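Kemeys Teaching Station — Set-up Guide
Section 6. Recording examples: processor and socket task

Print this page | E-mail this page

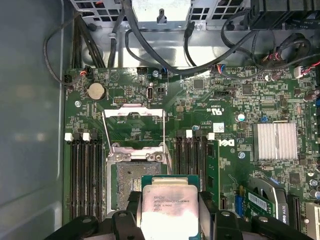
This section explains how to record examples for the processor task. Please read Section 5 first, where the arm is calibrated and the joint limits are set. If the calibration is older than one working day, repeat it before you continue.

One example is one complete movement: pick up the processor, bring it over the open socket, set it down, open the fingers, move away. The learning system needs many of them. Our first usable model at Trerndale was trained with 3,306 examples, but for a first test of your station 300 are enough.

6.1 Before you start

1. Use only a computer which is taken out of service. Pull out the power cord, then press the power button one time and wait until all lights on the board are off.

2. Remove the side cover and lay the chassis flat, so that the board faces up. Fix the chassis to the table with the two clamps from the Riltavton kit.

3. Push the loose cables away from the socket area. They may stay connected. They must not cross the path of the gripper.

4. Remove the cooler and clean the old paste from the processor with a dry cloth, then with alcohol. Paste on the metal makes the fingers slip.

5. Raise the retention bar fully. Check that it stands by itself and does not fall back.

CAUTION: Never touch the contacts in the socket, not with the finger and not with the cloth. A bent contact can not be seen in the wrist camera, and all examples after it may be wrong.

CAUTION: Wear the grounding strap, also when the board is old. We want to use the same board for many days.

6.2 Setting the gripper

1. In the Giswood program, open the page "Hand" and choose the profile "thin part". The closing force goes down to level 3. Do not go higher.

2. Place the processor in the tray with the metal side up and the marked corner to the left.

3. Close the fingers slowly with the hand control. The fingers must hold the two opposite edges and must not press on the top surface.

4. Lift the processor a little and wait. If it tilts, put it back and take it again nearer to the middle.

5. Look at the wrist picture on the screen. The socket and the held part must both be visible during the last part of the way down. If the fingers hide the socket completely, change the approach angle, not the camera.

Note: Shiny metal gives strong reflections. A small bright spot on the processor is allowed. If the whole surface is white on the screen, turn the lamp to the side and lower the exposure.

6.3 Recording

1. Press the green pedal. The counter on the screen goes up by one and the recording begins.

2. Guide the arm in one quiet movement. Small corrections are good — the system should learn them too.

3. Stop above the socket and compare the marked corner with the mark on the socket. Then go down.

4. Open the fingers only when the processor lies flat. Do not push it down with the gripper.

5. Move the arm up and press the pedal again.

6. Give the result: "good", "corrected" or "failed". Do not delete the failed ones. They are stored in their own folder and used later for checking.

7. After every 20 examples, change the position of the tray. After every 104 examples, save the session and let the motors rest.

Note: Two persons should not share one session. Each person moves the arm in another way, and the name in the session file must be correct. Wayne Morin prepares the operator names; please ask him if yours is missing.

6.4 If something goes wrong

The processor falls on the board: press the red button, lift it by hand at the edges, and inspect the socket with the magnifier before the next recording.

The arm stops with the message "force limit": a finger is touching the socket frame or the retention bar. Move straight up, never sideways.

The wrist picture is late: close the preview of the second camera and start the session new.

Text of this section: Nivaldo Batista. Last change September 24, 2026. The chapter for memory modules will be added in November.

Related items
Section 5. Calibration of the arm
Section 7. Sorting and naming the sessions
Section 8. Sending examples to the training computer
Spare fingers and pads for the Kemeys gripper
Giswood program: list of messages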